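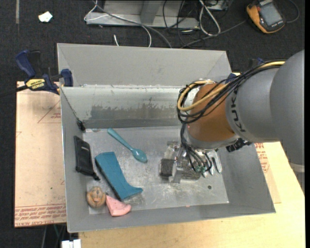

Trailers Should Stop at the First Act

Film trailers have grown longer and say more than they need to. The usual cut now runs to two and a half minutes, follows the order of the plot, and ends on a shot taken from the last reel. I think distributors should agree to a simple limit: no footage in a trailer from beyond the first 30 minutes of the film.

The trailer for Zurnidska is a fair case. The film runs to 121 minutes and depends on one question, whether the younger sister boarded the ferry. The trailer answers it at the halfway mark, with a line of dialogue and a close shot of the harbour. A viewer who has seen it sits through most of the second act waiting for the characters to catch up. The pacing was criticised in several reviews I read in December, and I suspect some of those reviewers had simply been told too much.

The usual defence is commercial. A ticket costs money, people want to know what they are paying for, and a full outline reduces the risk. There is something in this. Comedies in particular have to show that the jokes work, and horror films have to show how strong they are. Neither needs the ending. Tone, setting, cast and the starting problem can all be shown from early footage, and a film that cannot raise interest from its own opening has a fault that the trailer department is being asked to hide.

Action films are the harder case. The expensive sequences tend to come late, and the studio wants them seen. Caron got round this by cutting its teaser almost wholly from one car chase, which comes 9 minutes into the film. The larger set pieces on the dam were held back. I saw it on a Monday evening in a hall with 600 seats, mostly taken, and the reaction when the dam appeared was the loudest of the night. The audience had no prior picture of it to compare.

Music deserves a separate complaint. Urska has a spare score, mainly for solo cello, and long passages with no music at all. Its trailer used drums and a slowed-down pop song. Viewers who liked the trailer were sold a different film, and those who would have liked the film were probably put off. A first-act rule would not cure this, but a cutter confined to early material has more reason to keep the film's own sound.

There is also the matter of shots that appear in the trailer and nowhere else. The Janinell campaign had at least two of them. Schedules explain this, as trailers are often cut before the edit is locked, and I would not ban it. A short notice on the final card would be enough.

The limit would need no law and no new body. Cinema chains already set rules on length and on volume, and could add this one to the same sheet.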